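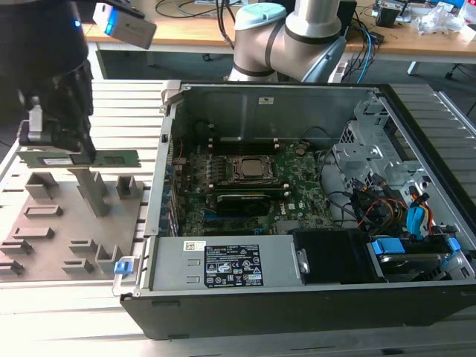 Nach Darstellung eines früheren Teilnehmers besteht die eigentliche Schwierigkeit des Praktikums im letzten Millimeter: Das Anfahren des Steckplatzes sei nach zwei Wochen gelöst, das Einrasten eines Speichermoduls habe seine Gruppe dagegen bis zum Abgabetermin beschäftigt. Die Aussage steht in der Rückmeldung zum ersten Durchgang und wird in den Kursunterlagen bis heute angeführt.

Das Montagepraktikum Drustov (kurz MPD, intern auch »Rechnerpraktikum«) ist eine Lehrveranstaltung mit Projektcharakter an der Technischen Akademie Drustov. Gegenstand ist die robotergestützte Montage und Demontage von Komponenten in handelsüblichen Tischrechnern. Die Veranstaltung richtet sich an Studierende der Automatisierungstechnik und der technischen Informatik ab dem fünften Semester.

Geschichte

Das Praktikum ging aus einem Studierendenprojekt hervor, das sich zunächst mit dem Sortieren ausgebauter Bauteile befasste. Die Prüfungsordnung, die es als eigenständiges Modul führt, trat am 26. April 2022 in Kraft. Der erste reguläre Durchgang begann im November desselben Jahres mit 14 Teilnehmern. Seit dem zweiten Durchgang stellt die Firma Prendden ausgemusterte Rechner zur Verfügung, die vor der Verwendung von Datenträgern mit Nutzerdaten befreit werden.

Aufbau des Arbeitsplatzes

Die Arbeitsfläche besteht aus parallel verlegten Aluminiumprofilen. Der Rechner liegt mit abgenommener Seitenwand auf der Seite, sodass die Hauptplatine von oben zugänglich ist. Links davon ist eine graue Vorrichtungsplatte mit erhöhten Haltern und geschlitzten Aufnahmen angeordnet. Auf ihr werden Bauteile in definierter Lage bereitgestellt oder nach dem Ausbau abgelegt.

Über dem Greifer ist ein Sensorgehäuse montiert. Bei der Handhabung wird das Speichermodul waagerecht zwischen den Greiferfingern gehalten. Vor dem Einsetzen muss es in die Orientierung des Steckplatzes gedreht werden, was in den meisten Gruppen als eigener Teilschritt programmiert wird. Ein zweiter Roboterarm steht hinter dem Rechner.

Die Vorrichtungsplatte wurde in mehreren Fassungen entworfen. Die Konstruktionsdaten liegen im Kursarchiv und dürfen von den Gruppen verändert werden, sofern die Bohrbilder zur Befestigung erhalten bleiben.

Ablauf

Die Veranstaltung umfasst 60 Stunden Präsenzzeit. Gearbeitet wird in Gruppen zu drei oder vier Personen. Auf eine Einführung in Arbeitssicherheit und Schutz vor elektrostatischer Entladung folgen die Kalibrierung des Koordinatensystems, die Aufnahme eines Moduls von der Vorrichtungsplatte und das Einsetzen in den Steckplatz. Erweiterungskarten und Laufwerksstecker gehören zu den Wahlaufgaben. Arbeiten am Prozessorsockel sind wegen der Empfindlichkeit der Kontakte vom Pflichtteil ausgenommen.

Am Netzteil wird nicht gearbeitet — es bleibt während der gesamten Veranstaltung eingebaut, vom Stromnetz getrennt und geschlossen.

Software

Zur Ablaufsteuerung dient Plilix, eine am Standort entwickelte Skriptumgebung. Sie stellt Grundbefehle für Bewegung, Greifkraft und Sensorabfrage bereit und protokolliert jeden Versuch mit Zeitstempel. Eigene Module können in Python ergänzt werden. Eine Simulationsumgebung ist vorhanden, bildet jedoch die Reibung im Steckplatz nur näherungsweise ab. Für den Einsetzvorgang ist daher ein Nachweis am realen Aufbau vorgeschrieben.

Bewertung

Die Abschlussprüfung besteht aus einer Vorführung, einem Versuchsprotokoll und einem Fachgespräch. Für das Protokoll sind 200 aufgezeichnete Einsetzversuche einzureichen, Fehlversuche eingeschlossen. Als Fehlversuch gilt auch ein Abbruch durch die Kraftüberwachung. Die Gesamtdauer der Vorführung ist auf eine Viertelstunde begrenzt; ein manueller Eingriff in den laufenden Zyklus führt zur Wiederholung des betreffenden Teilschritts.

Grímsdóttir-Wertung

Unabhängig von der Note wird am Semesterende die Grímsdóttir-Wertung ausgetragen, ein interner Wettbewerb unter den Gruppen. Gewertet wird die Zeit für den vollständigen Austausch eines Speichermoduls — Entriegeln, Entnehmen, Ablegen, Aufnehmen, Einsetzen. Die Lage des Gehäuses auf dem Tisch wird vor jedem Lauf verändert und muss durch die Steuerung selbst erfasst werden. Die Teilnahme ist freiwillig.

Siehe auch

Demontageroboter
Fügetechnik
Kraftgeregelte Montage
Laborpraktikum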